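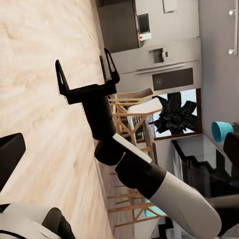 Notes from the sim room: filling up the kitchen and lounge set

Hello again from Endwood! Most of my month has gone into steering a pretend robot through a pretend house, and I've loved it (my wrists less so). We want 500 episodes for Ponda before March, each one driven by a person, and the learner gets fed every one we keep. Kacper and I do the driving. Vasanthi goes through the recordings afterwards and throws out anything where we dithered -- 36 of mine so far, ouch.

The wrist views are the ones I fret over. When the arm swings, the whole kitchen tips on its side, fridge and stool and all, and the timber grain smears a bit. Bence reckons we should keep the smeary ones so the model learns to cope. I was all for binning them, but he's won me over.

The lounge is harder going. That glassy coffee table throws back a bright spot from the light, and with a big blue sofa down one side I'm forever second-guessing how wide to carry the arms. Akihiko wants 25 more runs with the light moved before we touch anything else, so that's my next few afternoons sorted.

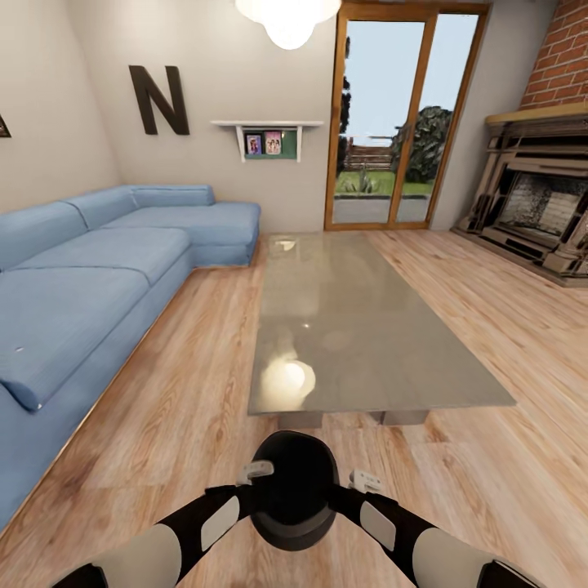 Want a turn at the controls?

We've got room for new drivers, beginners very welcome. Drop Cornel a line and he'll set you up with a login and a practice room.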